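Where Do People Put Things Down? My Floor Picnic Project

Final report for Everyday Spaces, second-year studio

So the question I started with was pretty small. When somebody sits down to eat on the floor, with a cloth and a plate and not much else, where do they put things? I grew up in a family that ate on the floor a lot in summer (my grandmother hated our kitchen table, she said it wobbled, and it did), and I always had the feeling that everyone built a little map around themselves without thinking. Plate in front, cup on the side of the good hand, phone somewhere it would get stepped on. I wanted to know if that was just us.

My first idea was way too big. I was going to compare floors, low tables and regular tables, with full meals, and I wrote a four-page plan that my tutor handed back with the word "smaller" on it. Fair enough! I cut it down to floor only, snack only, one person at a time.

What I used

The cloth came first and I spent longer picking it than I want to admit. I tried a plain bedsheet at home and it slid all over the place. Then I borrowed a thick cotton one from my neighbor, but it had fold lines so deep that the plate sat at a tilt. The one I ended up with is beige and white, with a checkered part and a wide tan band with flowers on it, and it says "Jasmine Fleur" in curly letters. It lies flat, which was the main thing I needed, and the pattern turned out to be useful in a way I hadn't planned. More on that below.

For plates I stuck to round white ones. I had a blue bowl in the plan too, and dropped it after two tries because people picked the bowl up and ate from their laps, and then there was nothing on the cloth to look at. Food was fruit, crackers and a cheese spread called Cikaletti that my roommate swears by. The spread was a mistake. People need a knife for it, then they need a place for the knife, and the knife has to go somewhere that isn't the cloth, so the whole session becomes about the knife. I took it out in the second round.

How the sessions went

I ran two rounds, with a long break between them while I rewrote my note sheet. Each session was short. I asked the person to spread the cloth, set out their own place, eat or pretend to eat, and then pack it all away. I sat off to one side with my clipboard and tried to keep my mouth shut, which I'm bad at. In round one I kept saying "oh, interesting," and then of course people started doing interesting things on purpose. In round two I chewed gum.

I wrote down three kinds of thing: where the plate went first, whether it got moved, and what happened to the stuff people carried in with them. I gave each session a score out of 100 for how settled the place looked at the end, and I'm going to say right now that the score was silly. My friend Worku (yes, like the coffee place, he's heard it) scored the same session from my notes and got 60 where I had written something much higher. I left the scores out of the results.

What I found

The plate goes down close. Closer than I expected, near enough that people have to lean back a bit to look at it. At a table you have the edge to tell you where your place is, and on the floor your own knees do that job. When I asked people afterward why they put it there, most of them hadn't noticed they'd chosen.

The pattern on the cloth matters a lot! People treated the tan band like a border. Some put everything on one side of it, and one person lined the plate up with the thin chain design and then nudged it again when it went crooked. I had thought of the cloth as background. If I did this again I would use a plain one and a patterned one and compare them properly.

Writing on the cloth is a funny one. The words only read the right way up from one end, and I was sure everybody would sit at that end. They didn't. Most people sat wherever they had the most leg room and never looked at the lettering.
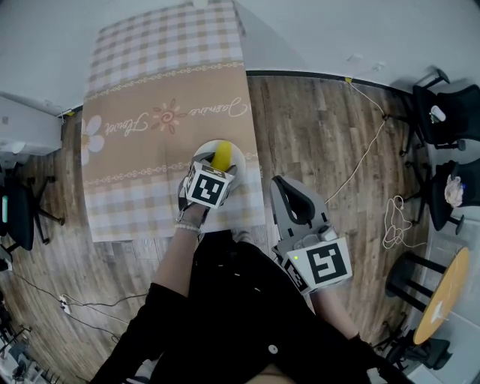 Jurgita Eglītis
Student, Everyday Spaces studio

The place setting at its simplest is a cloth on a plank floor and one white plate near the person's end, and by the second round that was all I wanted. One yellow thing on the plate is plenty. The words are upside down from that seat, too, so that's one more for my leg room theory.

The other stuff I kept noticing was the chairs. A chair near the cloth becomes a shelf right away. A bottle ends up on one seat, a cloth gets dropped in a heap on another, and the little round table with the yellow top sits there with nobody caring about it. I think a chair seat is just an easier reach from the floor, but I didn't measure the heights, and I should have.

Packing up was the quickest part and my notes on it are thin. People lift the plate, grab two corners and fold toward themselves. The crumbs go wherever they go.

What I'd change

Cables. I'd coil them up and get them off the floor before anyone sits down. I'd also mark the cloth's position with tape, so that my sketches line up from one session to the next (mine don't, and I lost a whole evening trying to make them). And I'd like to try two people sharing one cloth, with 5 or 6 items to find room for.

My sketches and both versions of the note sheet are in the studio folder, second shelf, under the Brillden paper samples. Please put them back in order if you take them out.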